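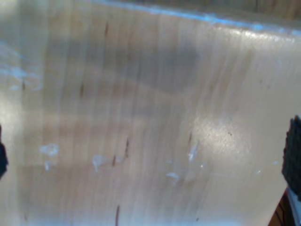 Bare board between the finger pads, marks and all.

Cable jobs with two arms: the bench rules I stick to

I get asked a lot how I keep two-arm cable work tidy, so I've finally written my rules down. They grew out of the Wusora bench checklist, which is a good start but a bit thin once you have a second arm sharing the space. Mine are for light jobs like patching a lead into a switch. Anything heavier needs a proper risk assessment, so please don't borrow these for a welding cell!

1. Look at the board first

Before anything moves I give the work surface a proper look, up close. Flecks of paint, scratches and shiny patches are fine to live with, but I want to know they're there, especially if a vision system has to find a thin cable on top of them. Glare is the sneaky one. Shift the lamp, look again, and write down where you left it. Grit or anything that rocks under a fingertip gets wiped off.

2. Check the pads

Run a finger over each gripper pad with the power off. If bits come away, change it. I swap mine every 500 grips whatever they look like, and log it in Pladovik (a notebook does just as well - I used one for ages).

3. Give each arm one job

One arm owns the plug, the other owns the cable. Write it on the job sheet and don't swap halfway through. The plug arm holds the plug body and does the lining up. The cable arm holds further back and keeps the slack under control, and it never pulls while the plug arm is pushing. 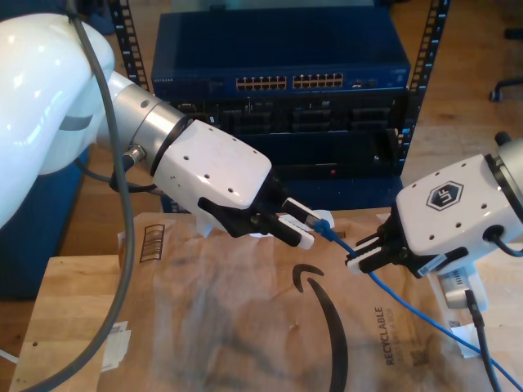
One gripper on the plug, the other further along the blue cable.

4. Mind the arm's own cables

Everyone watches the lead being plugged in and forgets the thick one feeding the arm. Jog through the whole move at your slowest setting and watch the loops. If one goes tight or catches the board edge, stop and re-route it. I do this again whenever I change a tool, even on a Saturday when I'd much rather be at home.

5. Agree the stop before you start

Whoever is at the bench says out loud where the stop button is, then presses it once as a test. It takes 16 seconds. I've done over 2000 runs this way and still say it out loud, feeling slightly daft each time.

6. Write down the odd ones

If a run does something strange, note the run number and leave the settings alone until you've read the log. My run 163 taught me that one: I tweaked three things at once and never did find the cause.

The blank job sheet is in the Gokard folder, and there's a shorter one for the Sosa bench that leaves out rule 3.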